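Community > Posts > Work and Tech

Filed under: Automation, Life on the Floor

A thread on what happened when our packing floor got its first two robot arms, from a person who packed boxes by hand there for years and is still a bit giddy about it. 1/

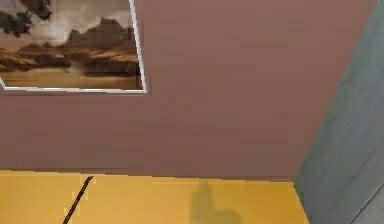
I work at Bindico. We pack replacement parts for kitchen machines: gaskets, knobs, little springs in little bags. There are 31 of us on the packing side. The arms went live in November and I've been meaning to write this up ever since. 2/

First thing that changed was my wrists! The old job was pick, bag, seal, drop, over and over until break. The arms do the pick and drop now. I check the bags, clear jams and set up the next order. I went home after the first week and opened a jar without wincing. 3/

Second thing: we talk more. The old line had us all facing the same way with our heads down. Now we work in teams of three, and somebody is always walking over to ask why station B keeps dropping the small springs. (It was the bin angle. It's nearly always the bin angle.) 4/

We try every new part in simulation before it goes near the real arm. Somebody on the Kistumeck side set up a practice world for us, and anyone on the floor can book time on it. I had never touched anything like that. I love it. You can fail a pick all afternoon and no springs end up under the conveyor. 5/

What surprised me is how much packers already know that the software doesn't. Which gaskets stick together on humid days. Which bags have a good side and a bad side. That stuff was in our hands and never got written down. Now it goes in the setup notes, with our initials on it. 6/

Not everything is rosy. The quiet people who liked the old rhythm miss it, and I get that. You could think about your garden for an hour straight. Now there's a screen wanting something from you every few minutes. One of our best hand packers moved over to shipping and seems happier. 7/

Also the pay grades took way too long to catch up. We were doing setup work on packer wages for over three months. It got fixed after the Vinovden site pushed for the same thing and we pushed together. If your shop is getting arms, get the new job titles on paper before the crates arrive - I mean it. 8/

Training: the Ziółkowski course is good, but it's all slides until the last day. I learned more sitting next to a coworker who had already broken things. We do it that way now, new folks pair up for their first few shifts. 9/

Someone asked if I'm scared for my job. Some days, a little. Hours have held steady and nobody was let go when the arms came in, but I can't promise you what the next order of machines looks like. We ask about it at every floor meeting and we get an answer, and sometimes the answer is "we don't know yet." 10/

Mostly though I come in curious, and I couldn't say that before. Last shift I got the tiny clear washers picking cleanly in the sim after a whole morning of misses and I yelled loud enough that people came over to look. Real arm gets them next. Will report back! 11/11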